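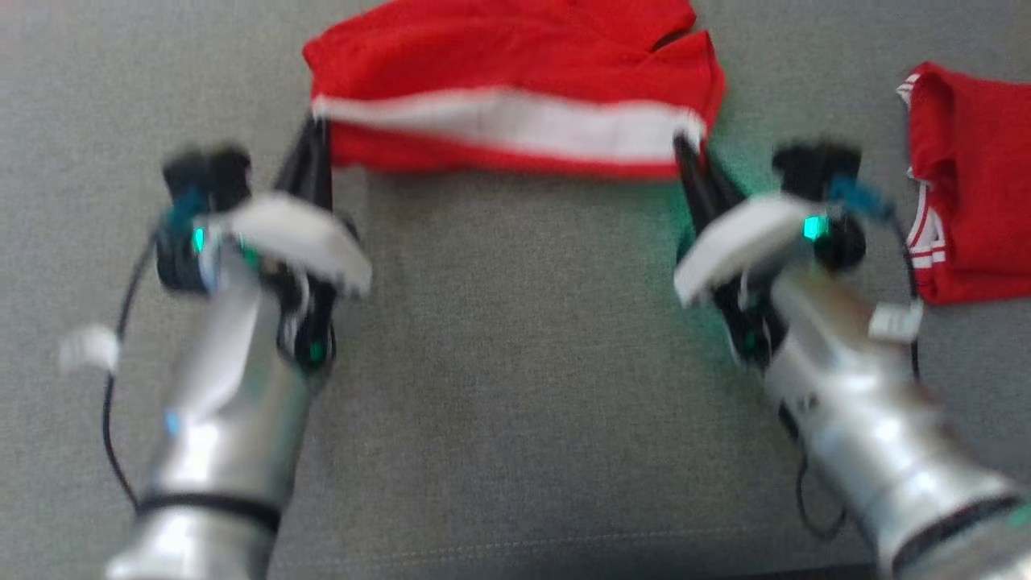 Red and white on gray.

How to Put Together a Board for an Open Ideas Competition

Updated 11/22/24

I've entered a bunch of these now, mostly the small open ones where a town or a land trust wants fresh thinking about a piece of ground and anybody with a drawing program can have a go. I placed in one (Neltitz, the old rail yard) and got nowhere in the rest, so take this as advice from somebody who has made most of the mistakes personally. I'll use my entry for the Hakell riverfront as the running case, because I still have all the files and can remember what I was thinking.

Read the brief twice, then write it out again

Print it. Go through once with a pen and mark everything you have to hand in: board size, file type, word limit, whether your name can be on it. Most open competitions are judged blind, and a logo in the corner can get you tossed before a juror even sees your plan.

Then close it and write down, in your own words, what they're asking for. The Hakell brief went on for pages about flooding, but the question underneath was how people in the east side neighborhoods would get to the water on foot. I missed that on the first read and spent a week drawing a beautiful levee. It's still in a folder somewhere.

Get your base map sorted early

Start with the county's parcel data if you can get it, and check it against an aerial photo. Look for sheds, culverts, new driveways, anything the map hasn't caught up with. Pick two scales and stick with them, one for the whole site and one for the piece you care about most. I see entries with five different scales on a single sheet and I get lost every time!

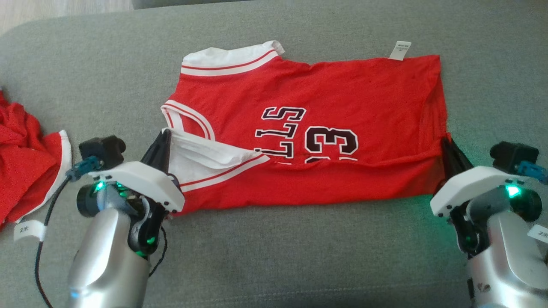 Once the base map is clean, save a locked copy and never touch it again. Work on duplicates. I name mine with the site and a version number, nothing clever, and I keep them all until the results are out.

Walk the site if it's anywhere near you. Go in the morning and again after dinner, and write down where people cut across the grass. Those worn paths told me more about Hakell than the traffic study did. If you can't travel, street-level photos and the minutes from the planning board will get you a decent way there (the minutes are long, but people say very frank things in them about parking).

Pick one big idea

You'll have six. I always do. Write each one as a single plain sentence and read them to a friend who doesn't work in design, then ask which one they remember the next day. Mine was "every street on the east side ends in a place to sit by the river." The other ideas either helped that one or got dropped, and yes, dropping the floating market hurt.
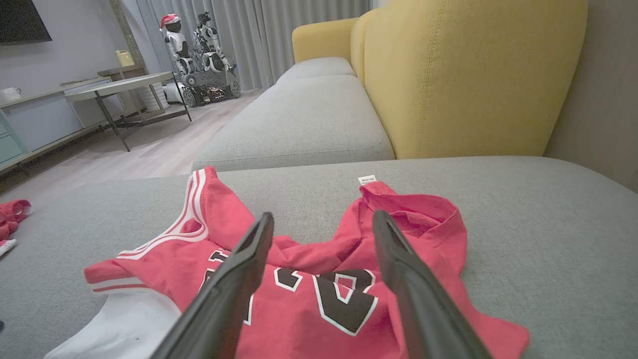 The red jersey on the gray sofa seat.

Lay out the board

Do this on paper first, with a thick marker so you can't fuss over details. My usual order goes like this:

Big drawing at the top, taking up half the sheet or a bit more.
Title and your one sentence, large enough to read standing up.
The site plan underneath, with north marked.
3 small diagrams in a row, all drawn at the same size.
Text last, in whatever room is left.

Tape it to a wall and back up across the room. If you can't tell what the project is from over there, the big drawing needs to be simpler. At Neltitz I took out almost all the trees at this stage and the board got better right away - I put a few back later out of guilt.

Keep your colors few. One strong color for what you're proposing and grays for what's there already will carry you through nearly everything. 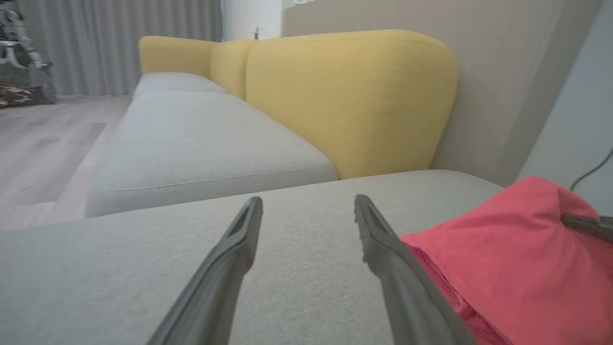
As for the writing, cut it, then cut it again. My first Hakell text was close to double the limit, and the parts I lost were all throat-clearing about context. Jurors live with the context. Tell them what gets built first, who looks after it, and what happens in a flood.

Export and check

Export a day early. Open the file on a different computer, zoom all the way in on your smallest label, and print one copy at letter size. If the labels turn to mush, bump the type up and export again. Check the file properties too, as your name can be sitting in there even when it's nowhere on the board.

Then upload it, save the confirmation email, and go do something else for a while. I'm starting on the Mackay one in May, so if you're entering too, send me your one sentence and I'll tell you whether I remember it the next morning.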